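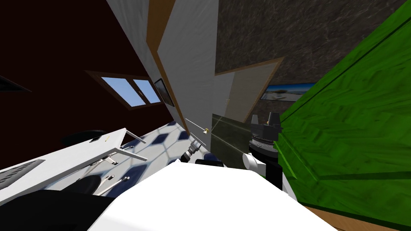 Cullance Robotics Centre wishes to appoint an Equipment Planning Officer to manage the purchase, budgeting and replacement of robotic equipment across its two sites, Niven House and the Marano Building. The post is full time and permanent. Much of the planning is carried out in simulation before an order is placed, and the successful candidate will be expected to work from rendered rooms in which a two-armed robot shares the floor with a desk, a keyboard and a doorway, and to discuss with engineering staff what such a layout means for reach, clearances and the choice of gripper. Training in the simulation software will be given.

The Centre is entering the second year of its Culier programme, under which older single-arm units are to be replaced by two-armed mobile machines. The equipment register at present holds 277 items, including arms, grippers, batteries, chargers, safety scanners and spare parts. A number of these are near the end of their service agreements and decisions on renewal are needed before the close of the financial year in March.

Main duties

To keep the equipment register accurate and to report on it each quarter to the Head of Operations.

To prepare a rolling three-year budget for robotic equipment, showing purchase, delivery, installation, insurance and maintenance separately.

To obtain and compare quotations, and to draw up tender documents where the value of an order requires it.

To agree with engineering staff a written statement of need for each proposed purchase. The statement must cover floor space, door widths, power supply, network access and storage.

To plan the delivery and acceptance testing of new machines so that teaching and research are interrupted as little as possible.

To arrange the resale, transfer or disposal of equipment withdrawn from use.

The officer may approve single items of up to £3,543 without further signature. Orders above that sum are referred to the Head of Operations.

Person specification

Applicants must have experience of purchasing technical or laboratory equipment and of managing a budget within a large organisation. They must be confident in the use of spreadsheets and able to write clearly for readers who are not engineers. A knowledge of tendering rules is essential.

Experience of robotics or factory automation is desirable. Applicants from hospital, warehouse or university procurement are encouraged to apply. A degree is not required where equivalent experience can be shown.

Terms

The working week is 37 hours, with flexible starting times between 8 am and 10 am. The post is based at Niven House, with regular travel to the Marano Building. Up to 15 days a year may be spent visiting suppliers, for which travel and overnight costs are paid. The Centre operates a contributory pension scheme and offers a season ticket loan.

How to apply

Applications should be made on the Centre's standard form, available from the Human Resources Office at Niven House. Candidates should attach a covering letter of no more than two pages, setting out a purchase or replacement plan for which they were responsible and the budget involved. A CV sent without the form will not be considered.

Shortlisted candidates will be invited to an interview and a written exercise lasting 50 minutes, in which they will be asked to compare two supplier quotations. Requests for adjustments at interview should be made to the Human Resources Office when the form is returned.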